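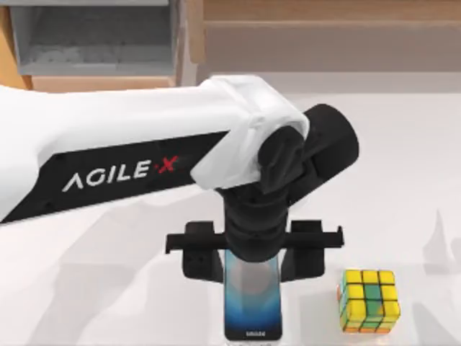

Simulated phone grasp, AGILE·X arm, cube left on the table

Re: camera rules for the Ruronard set

Coughlan test group wrote:
> Do we keep runs where a close view is mostly blocked?
> Zevine drops them. We have 108 so far.

Keep them, but tag them. Draft rule 9 says a blocked view is logged per camera – the run itself stays in if another view shows the grasp.
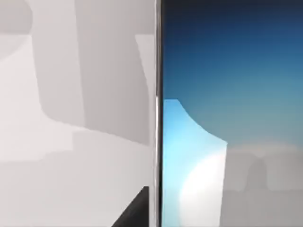
Close view, large grey surface at left, blue backdrop at right

Please don't crop or relight before upload. Nuretti did that in December and we had to pull 90 runs. Run 927 is still open, so leave its tags alone.

The same goes for views with very little in them. Log what the camera gives and keep the original file name.

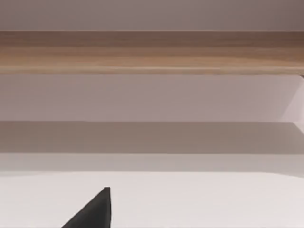
Does the rule cover runs recorded before the draft?

Only if they are uploaded again. Older runs keep their old tags until then.

Comments on the draft to the list, please.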